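4.3 Comparing finger sets on a woven basket

Use this test after fitting a new finger set to the Flididlow hand-held gripper and before recording any trial. Both the Rarkum and the Ponce sets are tested in the same way.

1. Place the basket on the table, open side up.
2. Open the fingers fully and check that the controller shows code 257.
3. Lower the gripper over one side wall, with one finger inside the basket and the other outside.
4. Close the fingers slowly on the wall, near the rim.
5. Lift, hold for 13 seconds and set down.

Note – Do not grip the wall that has the hand-hold slot. Results taken there cannot be compared with those from a plain wall.
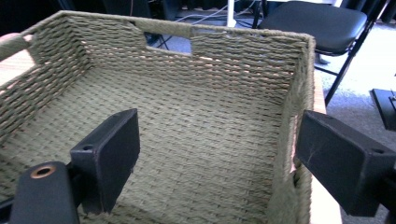 Figure 4-2. Finger position on the side wall, one finger inside the basket and one outside.

6. Write down the result on form 585, giving the name of the finger set and the wall used.
7. Repeat steps 2 to 6 with the second finger set.

CAUTION: Keep hands clear of the fingers while the controller is switched on. If error 2045 appears, release the trigger and restart the controller before going on.

Marks on the finger pads must be entered in the wear record. Worn pads are replaced in pairs – see section 6. Questions about this test should be addressed to Danuta Żak.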